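Irkidis Releases Flikano Wash Additive for Down-Filled Outerwear

Liquid concentrate is intended for home machines and small commercial laundries

Irkidis today released Flikano, a liquid wash additive for jackets, vests and sleeping bags filled with duck or goose down. The product is added to the main wash in place of regular detergent. It contains no enzymes, no optical brighteners and no fabric softener.

Down clusters carry a thin natural oil coating. Standard detergents are made to remove oils and fats, and repeated washing with them leaves the clusters brittle. Brittle clusters break into fibers that no longer hold air, and the garment loses thickness in the affected baffles. Flikano uses a mild nonionic surfactant blend that lifts skin oil and soil from the shell fabric at low temperature and rinses out of the fill with one extra rinse cycle.

"Most of the damage we see in returned garments comes from residue," said Kyriaki Stefanou, head of formulation at Irkidis. "Detergent stays in the fill, the clusters stick together, and the owner dries the jacket at high heat to get the lumps out. We started with rinse behavior and worked back to cleaning power from there."

The additive was tested on 200 garments over two winters at the Irkidis laundry laboratory. Test pieces included nylon and polyester shells with both sewn-through and box-wall baffles. Each garment was washed, dried and measured for thickness at fixed points on the chest, back and sleeves. The formula went through 19 versions before release. Early versions foamed too heavily in front-loading machines and were dropped.

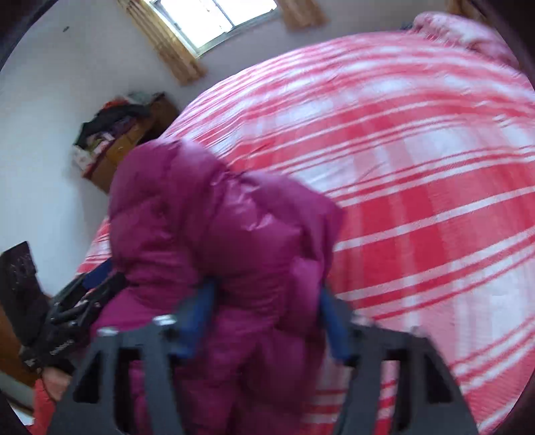 FLARKLOW, January – Along with the additive, Irkidis has published revised care instructions for down outerwear. The instructions apply to garments with a machine-wash symbol on the sewn-in label. Where the label and the instructions differ, the label should be followed.

Before washing, zippers and hook-and-loop tabs should be closed and pockets emptied. Removable fur or faux-fur trim is taken off. Heavy soil at the collar and cuffs can be treated with a small amount of undiluted concentrate, applied with a soft cloth and left for 7 minutes. The concentrate should not be brushed into the seams.

One jacket is washed per load in a front-loading machine, or in a top-loading machine without a center agitator. The gentle cycle is used with cool water and a low spin speed. After the main wash, a second rinse is run with no product in the drawer.

Wet down is heavy and puts strain on the inner walls of the baffles. The garment should be lifted out with both arms under it and should not be hung while soaked. Wringing is not recommended.

Drying takes longer than most owners expect. A full-length coat may need several low-heat cycles, with the fill broken up by hand between cycles. Clean tennis balls or wool dryer balls can be placed in the drum. The jacket is dry when no clumps can be felt along the lower edge of each baffle and the fill moves freely under the fabric. A jacket stored damp can develop odor and mildew within days.

"Glossy shells need some extra care in the dryer," said Wyn Morgan, technical service manager. "The shine often comes from calendering, where the fabric is pressed between heated rollers, or from a thin coating. High heat can dull either one, and there is no good way to bring it back at home."

For storage, Irkidis advises a wide hanger or a loose cotton bag. Compression sacks and vacuum bags are suitable for travel – they should not be used between seasons.

Flikano does not restore water repellency. Shells that no longer bead water after washing can be treated with a separate spray-on product once the garment is fully dry. Wash-in repellents are not advised for down, as they can coat the fill along with the shell.

The additive is sold in two bottle sizes, for household and laundry use. Both are made at the Irkidis plant in Flarklow. Safety data sheets and the full care instructions are available from the company on request. Laundries that want to run a trial on their own equipment can request a sample through technical service, stating machine type, drum capacity and local water hardness.

About Irkidis

Irkidis develops and manufactures cleaning and care products for technical textiles, including outerwear, bedding and workwear.

Press contact: Hertta Valtonen, Communications, Irkidis
Trade and laundry inquiries: Iason Theodorakopoulos, Sales, Irkidis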